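4.3 Table clearing with the two-arm station: what your shift does now

Skultar site, wash-up and sorting bench. Read before first start.

Who does what. The arms pick and place. You load the table, watch, sort out what they drop. Scrubbing shifts are now split, max 16 minutes at the screen, then swap.

1. Lay the waffle cloth flat. No folds, the grippers snag on them.
2. Set items down with gaps between. Mixed items are fine.
3. Stand clear of both arms. Press Ready on the Zirklow panel, wait for the tone.
4. Start job 310. Left arm goes first.
5. If an arm stalls, press Hold. Dont pull the item out by hand.
6. Clear the fault, log it, restart from step 3.

CAUTION: Hold doesn't cut power. Use the red stop before reaching in.

NOTE: Code 197 means grip lost. Check the finger pads for wear before calling maintenance.

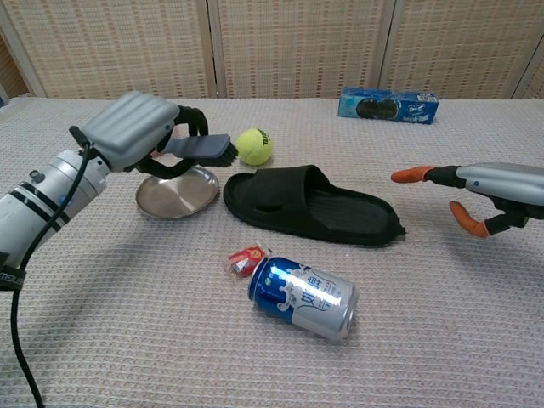
Fig. 4-3. Brush in left gripper, right gripper empty. Plate, sandal, can and other items on the cloth.

7. End of run: both arms parked, brush back in its holder, cloth in the laundry bin.
8. Write up any items you had to move yourself. Same sheet as before, new colum on the right.

Rosters: nobody loses bench hours under the changeover. Questions about swaps go to your shift lead, ext. 1655.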